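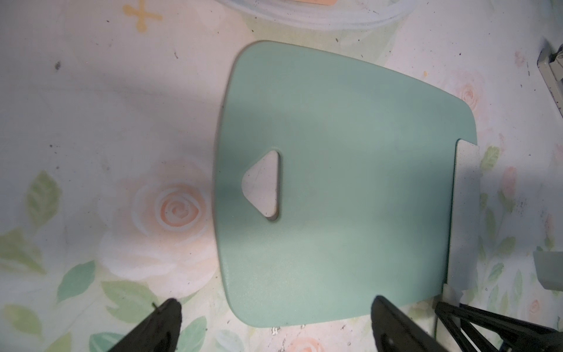

Josué Vasconcelos asked whether the Bokonum gripper kit can pick a thin plastic panel off a cloth-covered table without a suction cup, and whether the wrist camera needs to be recalibrated each time the cloth is changed. He had tried it with the default grasp profile and the fingers kept riding up over the edge.

The short answers are yes, and no. The default profile is meant for boxes and bottles, with the fingers coming straight down on either side of an object that stands well clear of the table. A flat panel needs a different approach angle, a lower closing force and a grasp point chosen by hand. The procedure below covers the two-finger kit with the wrist camera fitted, running the Trorton control software.

What you need

The Bokonum two-finger kit, assembled and homed
The wrist camera, mounted and connected
Trorton, with the Flat Parts add-on enabled under Settings > Profiles
A panel to practise on, preferably one with a cutout or a notch in it
A steel rule
Masking tape

The add-on is included with the full kit. Buyers of the bare gripper have to request it from Borkowska, who handle distribution, and should have the serial number ready.

1. Prepare the table

Patterned cloth is acceptable. The edge finder works on contrast between the part and whatever is beside it, and a plain pastel panel on a busy floral print is usually separated well enough. Creases cause more trouble than the pattern does. Pull the cloth flat and tape it at the corners, outside the working area.

Move loose items away from the approach side. They can stay at the back of the table if the arm will not pass over them.

Set the table height in Trorton with the cloth on. If the height was taken from the bare table, the fingers will press into the cloth and drag it.

2. Check the camera view

Open the wrist view and jog the arm until the whole panel outline, or as much of it as possible, is visible. Both finger tips should show along the bottom of the view. If only one shows, the camera bracket has turned on its mount. Slacken the clamp screw, square the bracket against the wrist plate and tighten it again before going further.

Lighting across the panel will rarely be even. A matte surface in the mint-green one's finish can look bluer and darker on one half and much paler on the other. Leave exposure on manual. With automatic exposure the threshold shifts as the wrist moves, and the outline jumps between views.

Calibration belongs to the camera mount and is not affected by the cloth. Repeat it only after the bracket has been removed or knocked.

3. Find the outline

Select Profiles > Flat Parts > Trace. Trorton draws a line around the part and a second line around any opening it recognises. On a panel with a triangular cutout you should get three sides joined by rounded corners.

Two faults are common at this stage.

The opening is missed. If the cloth seen through the hole is pale and the panel is pale as well, the software may treat the two as one surface. Lower the contrast setting one step at a time until the inner line appears. The thin shadow around the rim is normally enough for it to lock on to.

The outer line follows the tape. White tape or a label at a notch is often read as a separate part. Draw an exclusion box around it with the mask tool. Do not peel the tape off if it belongs on the part; the mask is saved with the profile.

4. Choose the grasp point

There are two workable options.

Edge grasp. One finger goes under the edge and the other closes from above. This suits a straight edge with clear cloth in front of it. Place the marker on the edge, near the middle of its length, and keep it well away from notches.

Cutout grasp. One finger enters the opening and the other closes on the nearest outside edge. This gives a firmer hold but needs an opening wider than the finger, with clearance on all sides. Measure the opening with the rule; the figure from the trace is not reliable enough for this. On a triangular opening, place the marker towards the flat side. A finger sent into one of the points will jam.

Start with the edge grasp.

5. Set the approach

Change the approach from Vertical to Inclined. The add-on starts at 70 degrees from the table, which is too steep for most thin panels. Reduce it in steps of five degrees and watch the clearance readout for the wrist bracket, which is the first part of the assembly to reach the table as the angle falls. Stop when the readout turns amber and go back one step.

Set closing force to Low. Set closing speed to Slow. Leave Auto Regrasp off for now.

6. Dry run

Press Preview, then Step. The arm will move to each waypoint and wait. At the third waypoint the finger tips should be touching the cloth without denting it. If the cloth moves, raise the table height slightly and run the step again.

Check the finger tips for loose fibres or stray wire as well. Anything projecting beyond the tip touches the part first and can shift it before the fingers close.

7. Run the pick

Press Run. Keep a hand near the stop button for the first few attempts. If the panel slides, add a strip of masking tape to the cloth behind it as a backstop. If it lifts at one side only, move the marker towards the heavier end of the panel.

Once the pick repeats cleanly, run it nine times with the panel turned a little between attempts, then save the profile under the part name. A profile that fails in that set should have its angle checked before the force is increased.

Notes on the kit

The counter on the gripper used to prepare these steps, at the Grerkbridge workshop, stood at 3,257 cycles on September 12, 2024. The finger pads had been replaced once, in April. Wear was confined to the inner faces. The edge grasp wears the lower pad faster, and swapping the pads left to right evens this out.

The weak point of the Flat Parts add-on is its handling of curved edges. It will accept a marker on a gentle curve but sets the fingers square to the average direction of the whole side -- on a long curve this can be well off. The angle can be corrected by hand in the marker's properties, although the correction is lost if the outline is traced again. Celina Sadowski has written a short macro that stores it, available from the same downloads page as the add-on. Install it before tracing, and restart Trorton afterwards.

Related pages: Replacing finger pads; Wrist camera calibration; Exporting profiles between arms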